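Nornach Throw 909 — fleece, hemmed, back in stock

14 shares
2 comments

Back in for September. Same throw as last year, same mill (Stistex), new label sewn in the corner becuase the old one scratched. If you bought one last winter and want a second to match, order by color name. Lot numbers changed.

What it is: a mid-weight fleece throw for couches, guest rooms, waiting rooms, the back of the car. Light enough to wash with the sheets. Big enough for one adult with feet tucked in, or two kids who are getting along. Not a bedspread. We get asked that a lot. For a bed you want the Prikisine, page further down the bedding section.

Material — polyester fleece, brushed both sides. Hem stitched all the way around in matching thread. No fringe, no tassels, no whipstitch.

Colors — oatmeal, slate, lavender, pine, rust, navy. Rust is on back order until the next truck. Pine runs darker than it looks on most screens, closer to a bottle green. Swatches are free, ask for the fleece card, allow a few days.

Lavender

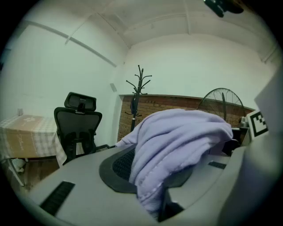
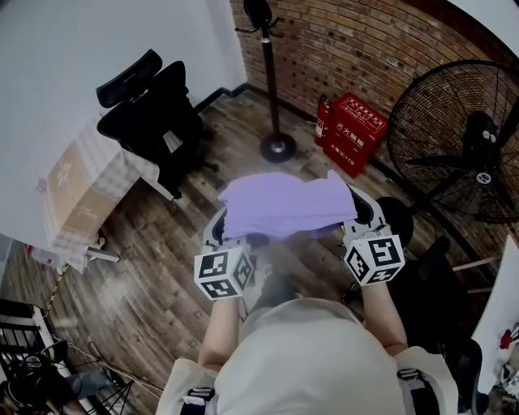
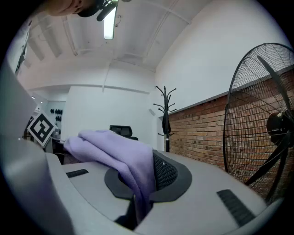
Washing. Cold or warm, gentle cycle, regular detergent, half what you think you need. No fabric softener, it coats the fleece and you lose the loft. Wash alone the first time — rust and navy especially will give off some lint, and it loves black pants. Tumble low or hang it over a rail. Never iron. If it comes out flat after storage, shake it hard outside and give it ten minutes in the dryer on air only.

Pilling: some, where it rubs. Arms of couches mostly. A fabric shaver takes care of it, go light near the hem so you don't nick the thread. We tried a version with an anti-pill finish and it felt like a raincoat. Didn't order it.

Static: yes, in dry weather. It's fleece. A damp hand over the top before you fold it helps a little.

Pet hair comes off better dry than wet. Shake, lint roller, then wash. Claws will pull the surface but it doesnt run like a knit does. Trim the loop and leave it alone.

Storage — fold loose, breathable bag. Vacuum bags are ok for a season, longer than that and the creases take a couple of washes to come out.

Bulk. Clinics, rentals, dorms, events: case price starts at 14 throws, one color per case, mix cases however you like. Logo patch available in the corner, stitched, not glued. Artwork goes to Ximena Zamudio at the order desk, she'll send back a sew-out photo before anything gets made. Over 1,000 pieces we quote separately and it ships from the Meléndez warehouse, so add a week. No logo work on swatches or single orders, please stop asking, sorry.

Shipping and returns. Orders in by noon go out same day while stock lasts. Single throws ship in a paper mailer, cases in a plain box. Unwashed returns, 2 months, any reason. Washed ones only if a seam has let go — send a picture of the seam and we'll swap it. Patched throws can't come back unless we got the patch wrong.

Goes with: Prikisine bed blanket, Nornach pillow cover in oatmeal or slate. The pillow covers are a flat weave so the color match is close but not exact.

Phone orders until 4 pm. Have the item number handy — 909 plus the color.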